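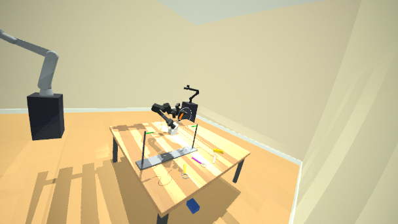

¿Cada cuánto hay que fregar un suelo de madera?

Bastante menos de lo que pide el cuerpo. En una casa normal, una pasada a la semana con la mopa bien escurrida sobra, y entre una y otra basta la aspiradora con el cepillo blando. Si la mopa gotea, no está escurrida, por mucho que usted la haya retorcido con fe.

¿Puedo usar vinagre?

Puede, igual que puede lavar el coche con gaseosa. El vinagre es un ácido, y un ácido suave aplicado todas las semanas acaba apagando el barniz. Internet lleva años recomendándolo con un entusiasmo que ya querríamos para nuestras facturas. Use un jabón neutro, poca cantidad, y deje el vinagre para la ensalada.

¿Y la mopa de vapor?

El vapor es agua con prisa. Entra por las juntas, hincha los cantos y levanta el barniz por donde menos se espera. Algunas mopas traen un cabezal "para madera" con una ranura más pequeña. Seguimos sin recomendarlas.

¿Cómo sé si mi suelo está barnizado o aceitado?

Deje caer una gota de agua en un rincón discreto y espere unos minutos. Si se queda redonda y tan tranquila, lo más probable es que haya barniz. Si oscurece la madera, el suelo está aceitado y tiene sed, o está barnizado y el barniz se ha ido a mejor vida. Para distinguir estos dos casos mire junto al rodapié, donde no pisa nadie y el acabado original suele seguir intacto. Seque la gota después, por favor. Hay quien nos ha escrito preguntando por el cerco.

En invierno se abren rendijas entre las tablas. ¿Está roto?

Está vivo, o todo lo vivo que puede estar un árbol cortado y clavado. Con la calefacción el aire se seca, la madera encoge y aparecen las rendijas. En primavera se cierran solas. Si en junio siguen ahí y además cabe una moneda de canto, avísenos.

Mientras tanto, no las rellene con masilla en febrero. Cuando la tabla vuelva a crecer expulsará la masilla hacia arriba y tendrá usted un suelo con churretes.

¿Qué humedad debería haber en casa?

Entre el cuarenta y el sesenta por ciento. Un higrómetro barato vale para hacerse una idea. Póngalo lejos del radiador y lejos de la ventana, y no lo consulte cada hora, que es una afición que empieza de forma inocente.

El sol me ha aclarado un trozo del salón. ¿Se puede igualar?

Depende de la madera. El roble tiende a amarillear, el nogal se aclara y el cerezo se oscurece, cada uno a su aire. Si lo que ha aparecido es el rectángulo perfecto de una alfombra recién retirada, déjelo al descubierto una temporada y la diferencia irá bajando. Si no tiene paciencia, ponga otra vez la alfombra. También es una solución profesional.

Para el resto, lijar y volver a acabar. El barniz con filtro solar retrasa el cambio de color, pero no lo impide, diga lo que diga el bote.

¿Merece la pena lijar un suelo viejo?

Casi siempre, si queda madera que lijar. En la tarima maciza suele haber margen para varias pasadas a lo largo de su vida. En la multicapa manda el grosor de la capa noble: con 4 milímetros se puede lijar con cuidado, y con mucho menos conviene pensar en otra cosa. En el laminado no hay nada que lijar. Lo que hay es una fotografía de madera, muy conseguida, y debajo de la fotografía ya se imagina usted.

¿Puedo lijarlo yo con una máquina alquilada?

La máquina se la van a alquilar encantados. Lo que no viene en la caja es la costumbre de no detenerla nunca mientras el rodillo gira, y por eso tantos suelos de aficionado tienen olas. Si se anima, empiece por el dormitorio de invitados, sobre todo si no aprecia demasiado a los invitados.

Una advertencia sobre el grano: no hace falta terminar con un papel de 1000, que es cosa de lacas y carrocerías. Un suelo pulido hasta ese punto agarra mal el barniz y patina como una pista.

¿Cuánto tengo que esperar después de barnizar?

Con barniz al agua, se anda en calcetines al día siguiente. Los muebles vuelven a los 4 días, levantados entre dos personas y nunca arrastrados. Las alfombras, a las dos semanas como pronto. El perro no lee estas páginas, así que tendrá que encargarse usted.

¿Qué fieltros pongo en las sillas?

Los que se clavan o se atornillan. Los adhesivos migran: se despegan de lado, recogen arena y pasan de proteger el suelo a lijarlo, esta vez sin presupuesto previo. Si la silla solo admite adhesivos, cámbielos un par de veces al año.

¿Una tabla suelta que cruje es grave?

Si cruje solo una, a menudo se arregla con un poco de talco en la junta y un paño. Si crujen todas, el problema está debajo - rastreles flojos, solera mal nivelada, una fuga antigua de la que el vendedor del piso no llegó a hablar - y hay que levantar para mirar. Si además la tabla se hunde al pisarla, no espere al verano.

¿Qué productos usan ustedes?

Para el mantenimiento, el jabón Zoseo, en la referencia 905 para barniz y la 714 para aceite. Los dos bidones son iguales salvo por la etiqueta, ocurrencia que llevamos tiempo comentando con el fabricante. Para acabados nuevos trabajamos con Uvent mate. También lo hay en brillo, por si echa de menos los salones de bodas.

¿Dan presupuesto por foto?

Damos una impresión por foto. El presupuesto se da de rodillas, con un medidor de humedad y una linterna. La visita es gratuita dentro de la ciudad y se descuenta de la factura si vive fuera y nos encarga el trabajo.

¿Atienden urgencias?

Un escape de agua lo es: cierre la llave, seque con toallas, ventile y llame a partir de las ocho de la mañana. Que vengan sus suegros a cenar y el pasillo esté rayado lo entendemos perfectamente, pero va a la lista normal.

Actualizado en febrero. Por la redacción de Flutlow

Contacto | © Flutlow, suelos de madera. Todos los derechos reservados | Volver arriba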